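Home News Projects People Contact

Kustville, August 2026

A group at the Stoden lab has published a new method for teaching robot arms to put shapes into matching holes. The test object is a round shape sorter. 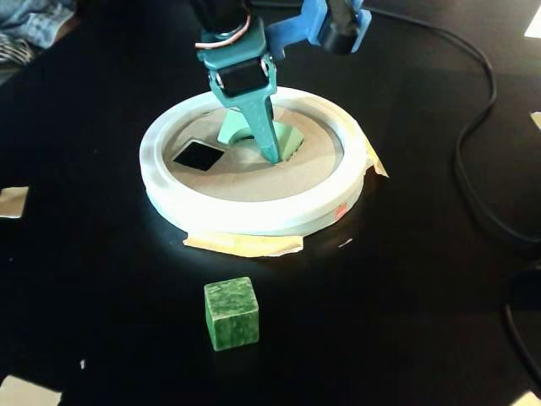
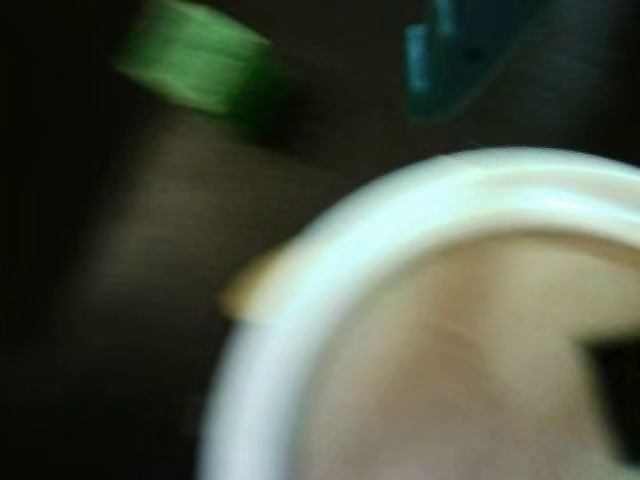
The method, named Saludo, learns from 192 short demonstrations, while the earlier one needed 705. In 70 trials it placed the block correctly 16 times more than before. "It still fails when the block is turned too far," said Genalyn Dagdag, who led the work - the next tests will use new shapes.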